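April, late, should be in bed

Long one today. Up to Clarkdale on the early train to see what Joris De Graaf's lot are doing with towels. Yes, towels. I've been telling people for two years that the folding robot is nearly here and I wanted to see for myself, before I stand up at the Fundwood meeting and say it again.

Short version — not yet. Closer than I thought, further than the leaflet says.

Task is dull on purpose. Towel, folded. Tub. Put towel in tub. Kobe Dewulf says a hotel linen room does that and a few moves like it all day, and if a machine can't do that one it can forget the bathroom. Fair. Kobe worked a season in a laundry so I listen to him about linen, less so about lunch (cold chips, standing up).

What surprised me is how much of it is still people. They go through the motions with a gripper in the hand, the thing records, and the arm in the next room is meant to learn from it. Kobe aims for 80 goes before lunch. I asked was it boring and he said it's ironing without the steam.

I had a turn. Terrible at it. You don't notice how much your thumb does until you've got two stiff pads instead. With fingers you get under the bottom layer and feel how many folds you've got. With the pads you guess. First try I took the top layers and left the rest on the table like a tongue hanging out. Second try better. Joris very polite.

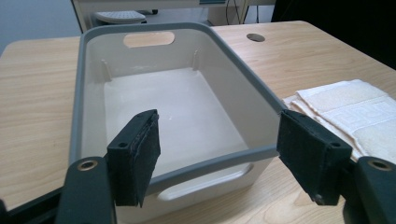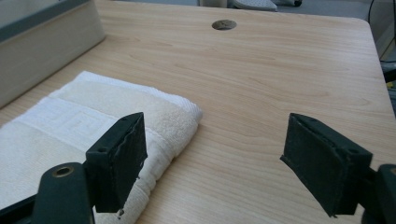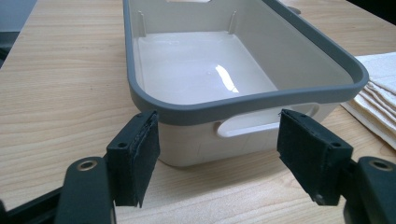 Grey-rimmed tub in the first and last, and the towel with the Greek key border in the first two.

What the arm can do

Watched it for an hour after the sandwiches. It does pick up the towel. Slow, a bit like someone carrying soup. When the towel's been put down square it manages most times, when it's skewed it dithers, goes down, comes up, goes down again. Once it folded the corner under and carried on as if that was fine. I'd have done the same at home to be fair.

Joris read me his numbers off the whiteboard, 49 good ones in the last batch, and then said good means in the tub, doesn't mean tidy. A housekeeper would send half of them back. He said that himself, I didn't push him.

Lifting the tub is another matter. They want it to go by the handle holes at some point, seperate job, not started properly. Thick rim, smooth plastic, and a full one is heavy. Kobe thinks two arms. Joris thinks one arm and a shelf. They've clearly had this out before, so I looked at my notes.

Wuyts were in last month, want shop-floor stuff, emptying bins of parts into other bins. Joris reckons that comes before anything in a house. Same tub every time, same bench, lights always on, no cat. I think he's right and it's what I'll say. Esska apparently quoting 300 a month to rent an arm for that kind of work but I only have that second hand so DON'T put it in the talk.

Things I keep turning over on the train home:

Nothing in my airing cupboard is folded the same way twice. Mum's towels, the thin ones from the caravan, that orange thing. Which one would it learn on?

Also who does the folding. Everything today started with a folded towel. Asked about starting from a heap out of the dryer and Joris laughed, then said ask him again in two years. So that's the same two years I've been giving people. Hm.

And the speed. I could do the lot by hand while it lined up for one. Kobe says speed comes last and it doesn't matter if it works through the night. Maybe. I'd not want it going in my kitchen at 3 while I'm asleep.

Must do — email Joris thanks, ask if I can quote the whiteboard. Change the slide that says "household ready". Find the train reciept. Own washing still in the machine since this morning, will need doing again, smells.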